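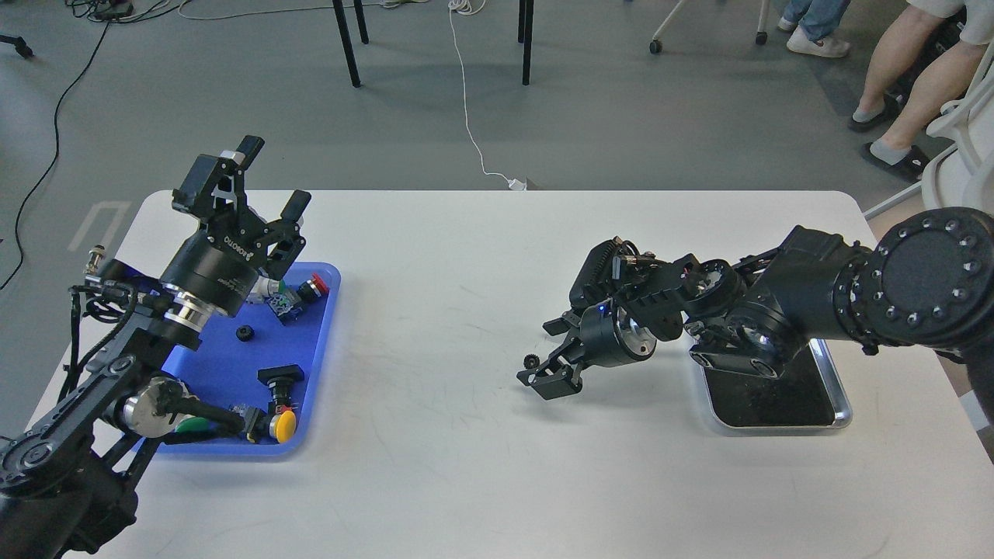

Edit Kerekes had until six. Red, green, yellow, the black one. All in the blue tray, none of them wired to anything, and Halász on the phone again.

"Which one stops it?"

"Red. Red always stops it."

"And the yellow?"

She didn't know about the yellow. Job 744, the drawing said, panel for the Dunus lock gates, and under that a coffee ring where the legend should of been. Her father would have known. Twenty years of panels, his thumb flat as a coin from pressing them. 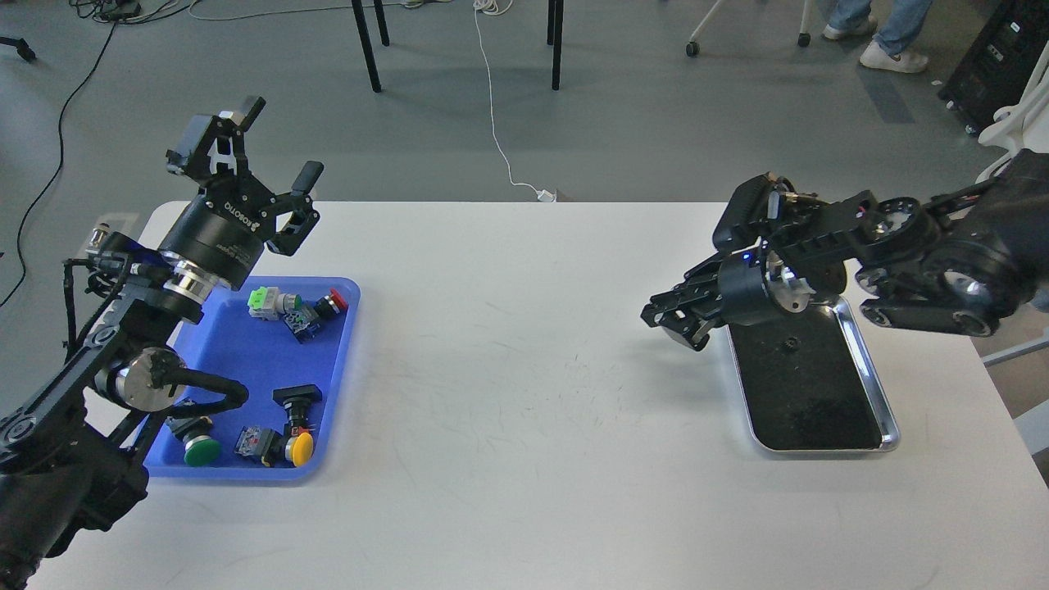
She rang Ziken. No answer. Rang again. A boy, very young, eating something.

"Yellow's the horn," he said. "You hold it 3 seconds. Then the gates."

"Who hears it?"

"Boats. Swimmers. My gran, she's up the hill."

So yellow was a warning. She wrote it on her wrist, no paper, no time, and thought of the old woman up there putting down her knitting becuase of a button. Green to open. Red to stop. Yellow first, always yellow first.

Quarter to. 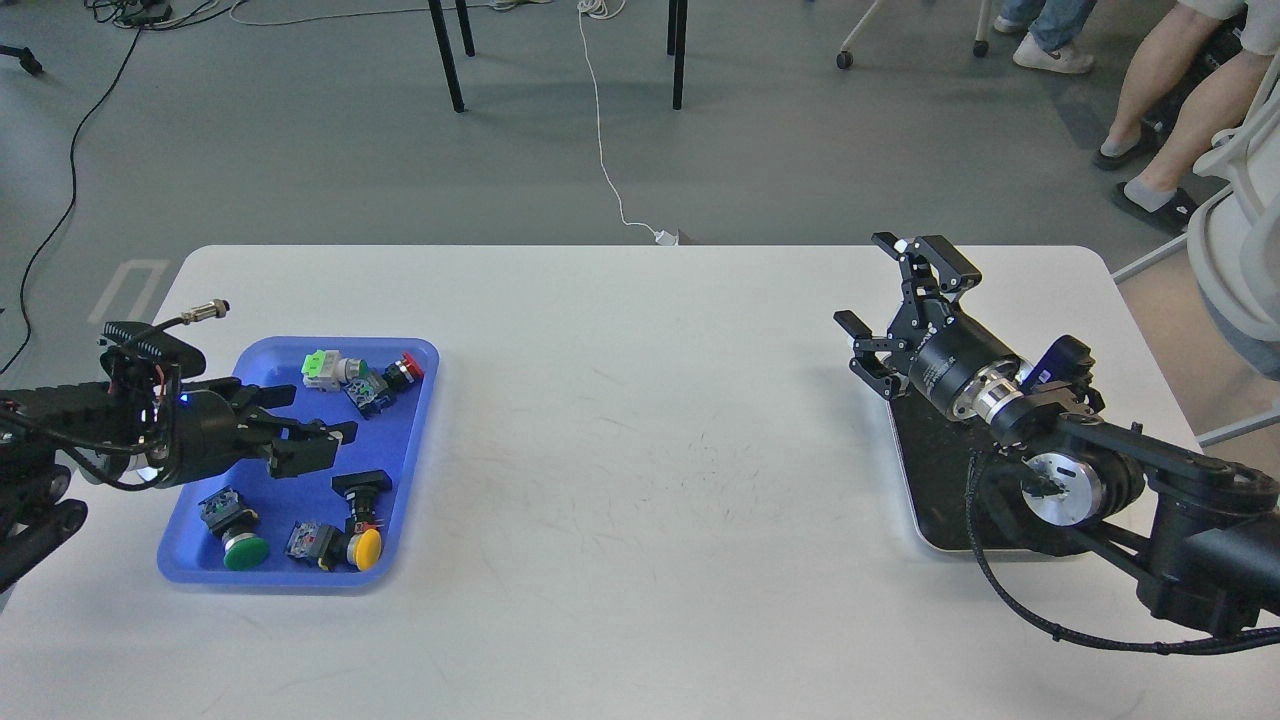
The buttons in their tray.

"Well?" said Halász.

"Yellow," she said. "Start with the yellow."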